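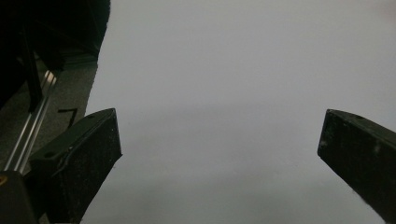
*Fig. 1. Dust and lint on matte black, with light scuffing along the edges.*

## Session 2: Dust, and what to do with it

*Notes for the house care evening class, Flurnwood. Bring a pencil and something dark to wear.*

Last time we did damp and everybody went home miserable, so I've kept this one cheerier. Dust! I love dust. I've spent most of my working life with a soft brush in one hand, and I still get a small thrill when I pull a wardrobe out and find a proper grey drift behind it.

### What's in it

Mostly fibres, if you live with carpets and jumpers and a bed. Then skin flakes, soil off your shoes, soot if you've got a fire or a busy road, pollen in spring, bits of plaster if your house is as old as mine. The mix changes from room to room. A bedroom gives you soft, linty stuff that rolls up into balls, and a hallway gives you grit. Please write down the word *grit* and underline it, we'll come back to it.

Lint shows up on black and you hardly see it on beige. Soot does the opposite. So when somebody tells me one shelf "never gets dusty", I ask what colour it is.

### How it travels

Heavy bits drop near wherever they came in. Light bits hang about in the air and come down later, often well after you've put the hoover away and sat down with your tea. Dust the high places first, wait, then do the floor. If you do it the other way round you'll be doing the floor twice (I did it the other way round until I was thirty-one).

Static matters too. Rub a plastic surface with a dry cloth and it can pull lint straight back on to itself. A barely damp cloth is much better there — but keep it well away from unvarnished wood, gilding, or anything with flaking paint.

### The tape exercise

We'll do this in pairs. You need clear sticky tape, a sheet of white card and a sheet of black.

1. Press a short strip of tape on to a windowsill, lift it, stick it to the white card.
2. Do the same next to it, and stick that one to the black card.
3. Label both with the room and how long since it was last cleaned. Be truthful, I shan't tell.
4. Look with the hand lens. Fibres first, then anything with sharp corners.

Don't try it on paper, old furniture or wallpaper. Tape lifts more than dust, as Meirion Price found out with his aunt's sideboard.

### Grit and scratches

Right, grit. Fibres are soft and won't do much harm to a tabletop. Grit is bits of stone, and if you push it about under a cloth you are sanding your furniture, very slowly. Lift before you wipe: brush it off, or use the nozzle with a bit of net over the end, and only then go in with the cloth.

Ifor James asked last term whether sandpaper numbers have anything to do with this. They do, loosely. A 1000 paper leaves a dull haze and a 3000 paper is close to a polish. Hallway grit is a good deal coarser than either. I'll pass a few sheets round so you can feel the difference with a fingertip.

### Cloths

Old cotton T-shirts, washed without softener. Softener leaves a film, and the film smears. Feather dusters I don't get on with at all: they snap, and a broken quill scratches. Torben Brinkmann disagrees with me about this and has brought his own in to prove it, so we'll have that out after the break.

### Before next time

- Leave a dark saucer on top of something tall and don't touch it until we meet again.
- Read the Astdale handout on brushes, first page only. The second page is all about books and we do those in January.
- If you've borrowed a hand lens, it goes back in the tin by the door. Arne, I mean you.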